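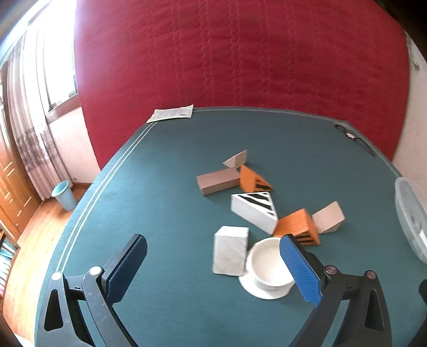

You never told us how they look after the pads, a reader wrote under my last report, and went on to say that the pads are where every gripper in their own workshop goes wrong first. It was a fair complaint. I had spent that whole page on the train journey and the lunch at Gositport, both of which were lovely, and hardly a word on maintenance, so when the invitation came to spend a July morning at Loter's place in Tritstead I went with a notebook and a promise to myself that I would ask about very little else.

Loter keeps a hand-held gripper there, the sort you carry about and work yourself while it records how a thing is picked up, so that a robot arm can be taught from it later. Everyone calls it the Yang, after the project it belongs to. I had rather imagined that a tool with no arm behind it would need next to no looking after. How wrong I was! There is no bench to bolt it to and no controller to tell you that something has slipped, and it is put down and picked up all day long by people with different hands, so the setting-up is done afresh every morning and checked again after lunch.

The first job is the linkage. Each finger is a set of flat black plates turning on round pivots, and the pivots are what work loose. My host closed the fingers slowly, opened them again and asked me to listen, and I am sorry to say I heard nothing whatever, though I nodded. What you are listening for is a small dry tick, and it means a pivot wants nipping up (gently, with the short driver, never the long one, which gives you far too much leverage and stiffens the whole finger). If one finger is stiffer than the other they don't arrive together, and whatever you meant to pick up gets nudged sideways instead.

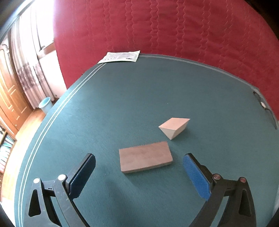 Pads were what I had come for, and I was not let down. They are wiped with a barely damp cloth before each session, left to dry in the air and never put near a heater, and they are swapped after 2000 grasps whether they look tired or not. A fresh pad is tried on plain things to begin with. A flat wooden block lying on its largest face is a favourite, as there is so little height to get hold of that a badly seated pad shows itself straight away, and the wedge beyond it makes a good second go with that sloping top, which will slide out of a grip that is even slightly crooked. I had a turn at both and found the wedge much the harder, and I was told very kindly that everybody does.

I asked whether the table covering mattered. It does, rather. Green felt sheds a little fluff, the fluff finds its way into the texture of the pads, and a pad full of fluff has lost most of its bite. So the table gets a going-over with a clothes brush before the gripper comes anywhere near it. I liked this very much. I have seen cells with air lines and extraction hoods that were not kept half so well as that table. 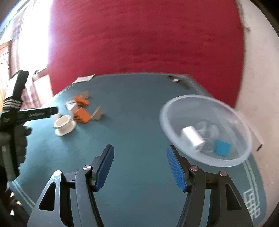
Reading time for the full report: 2 minutes

After the tea break we moved on to the harder things. Clear plastic is a nuisance to judge by eye, and with a see-through bowl holding a blue sponge and a few clear curved bits and pieces, you want to be quite sure the fingers open fully before you go anywhere near it. That was the last check I was shown. You open the fingers right out, look down between the pads, let them close under their own spring and do it all over again. A session runs for 90 minutes at the most, and then the gripper rests and so does whoever has been holding it.

Spare pads live in a biscuit tin, in pairs, and a pair is always changed together. There is a paper log as well, with a line for every pivot tightened, and I was allowed to leaf through it over a second cup of tea. The outer pivots come up far more often than the inner ones. Loter would like to know why, and if the reader who wrote in has any ideas from their own workshop, I have promised to pass them on.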